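Greseline Cup

The Greseline Cup is a yearly knock-out competition for amateur football clubs in the valley of Pikent. It is played between September and April, and the clubs of the three local leagues may enter. The final is held at the Hellard Ground, which has a capacity of 1000 and is the largest ground in the valley.

History

The competition began as a single match between the champions of the upper and lower valley. The match was popular, and after a few seasons the smaller clubs asked to take part as well. A full draw was then made for the first time, with two rounds before the semi-finals. The cup took its name from the Greseline mill, which paid for the first trophy and gave its workers a free afternoon on the day of the final.

When the mill closed, the competition was stopped for several years. It came back under the control of the Pikent league office, which still organises it. The old trophy was too damaged to be used again and a new one was made – smaller, with two handles and a wooden base.

Format

All ties are decided in one match. The club drawn first plays at home, unless its pitch is not fit for play, in which case the tie is moved to the ground of the opponent. If the score is level after 90 minutes, the match goes directly to penalties. Extra time is played only in the final.

Clubs from the highest of the three leagues enter in the second round. This rule has been discussed many times, and smaller clubs are divided about it.

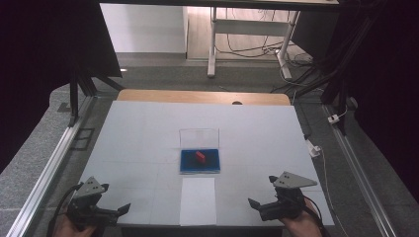
Jankauskaitė writes in the readers' column of the league bulletin that the late entry of the stronger clubs should be ended, as a small club can win its first match and then must travel the whole valley to meet a side which has rested. Other letters in the same column defended the rule, saying that it gives weaker teams at least one tie they can hope to win.

Players must be registered with their club before the first round. A player who has appeared for one club in the cup cannot play for another in the same season, even if he has moved in the league. Two yellow cards in different rounds lead to a ban of one match, but cards are cancelled before the final.

The final

The final kicks off at 3 pm. Both clubs receive the same number of tickets, and the rest are sold at the gate. Almost 40 clubs have reached the final since the draw was opened, but few of them have done so more than once. The side from the lower valley traditionally uses the dressing room nearer to the river, a custom kept from the time of the single match.

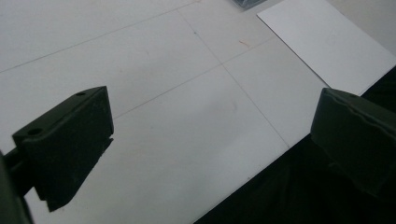

What happens if the final is level after extra time? The cup is decided by penalties, taken at the end of the ground chosen by the referee.

The winners keep the trophy until the following March, when it must be returned to the league office for engraving. They do not gain entry to any other competition.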